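4. Bill shocks and retention calls

4.1 What we asked

Households on the Borex bundle (TV, broadband, landline) get a promotional price for the first term and then roll on to the list price. Earlier work mostly looked at who leaves. Less on who rings up, gets a discount and stays. We wanted the second group. Sample is the 3052 households from section 3 that had at least one full term on the bundle and gave us every bill in it. Those with a missing bill were dropped before any of this, see 3.2.

Three outcomes for each household: left, stayed at list price, stayed after a retention call. A household that rang but hung up in the queue counts as stayed at list price. We went back and forth on that. A caller who gives up has still tried, but the bill is the same as for someone who never picked up the phone, and the bill is what we model.

4.2 Fees outside the headline price

The bill has a headline price and then a tail of small lines. Box rental, second box, sports surcharge, "regional channels". Box rental is the big one and the one people in the interviews could name. The regional channels line was hardly ever named, and several households thought it was a tax. It isn't.

We split the tail into rental and surcharge and entered them separately. Rental predicts leaving. Surcharge doesn't, or not on its own, though it does go with ringing up. One reading is that a rental fee can be got rid of by handing the box back, so it pushes people to compare with Zallusum and the other streaming sticks, while a surcharge can only be argued over. We can't test this properly with the bills alone and leave it there.

Timing matters more than we expected. Calls bunch in February, when the list price change lands on top of the sports surcharge. Inside the week they bunch on Sunday evening, which is odd given the retention desk is shut then and callers get the recorded menu. Most of them ring back. Those who dont ring back look just like the never-called group on every measure we have.

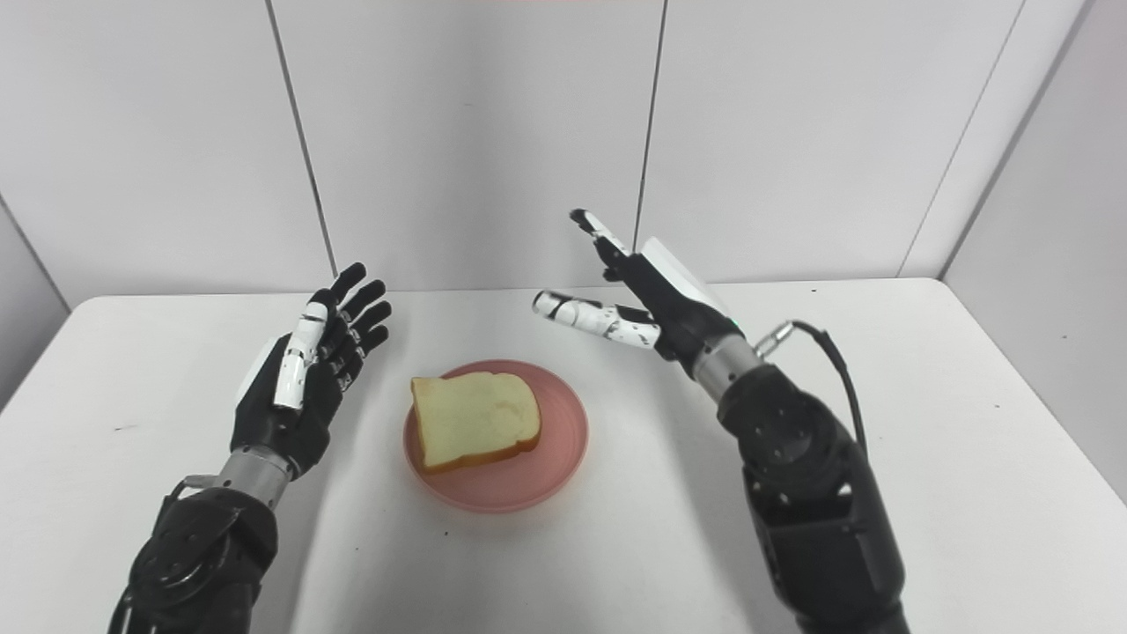
Figure 4. Two robotic arms with black hands over a white tabletop, a slice of white bread on a round pink plate between them.

4.3 Diary arm

The bills say nothing about what was watched. For that we have the diary arm, 200 households, paper diaries, four weeks each. Recruited through the Rosesano site only, so not a match for the full sample: older, more landline use, fewer second boxes. Weights are in the appendix and change little.

Diaries were kept by whoever was in the room. Instructions said one line per programme, with channel and whether it was live, recorded or streamed. In practice people wrote "news, then something". Coders used the listings to fill gaps where the start time was given and left the line blank where it wasnt. Agreement between coders was fine for live viewing, poor for recorded, and for streamed we report only whether there was any.

Main finding from this arm is how few channels carry the load. Most bundle households kept coming back to the same handful, nearly all of them free over an aerial. The paid channels they did watch were sport and one film channel. Asked what they would miss, they named the recorder first and channels second. The recorder is part of the rented box. So the fee they most dislike is tied to the thing they would least like to hand back, and that probably accounts for some of the staying at list price.

4.4 Comparison with Ait Brahim

The Ait Brahim panel used 2000 households and a shorter window, with self-reported bills in place of real ones. They found a flat effect of price on leaving across the term. Ours is not flat. It is near nothing until the promotional price ends and then jumps. We think the gap comes down to the self-reports: people round, and they tend to quote the price they signed up at well after it has lapsed. In our own interviews the same thing happened, with households reading out the promotional price while the current bill lay on the table.

Re-running our model on the quoted price, not the billed one, brings back most of their flat line. Table 6. The retention call effect goes as well, which makes sense, as a caller who got a discount often quotes the discounted price as if it had always been there.

4.5 Limits

One provider, one pricing scheme. No data on households that were offered a discount without asking, Borex would not release these. Streaming subscriptions are from the diary arm only and password sharing was not asked about, an oversight. Moves of house are counted as leaving unless the account number carried over, so the leaving rate is a bit too high among renters. A rerun with renters taken out is reported in section 5.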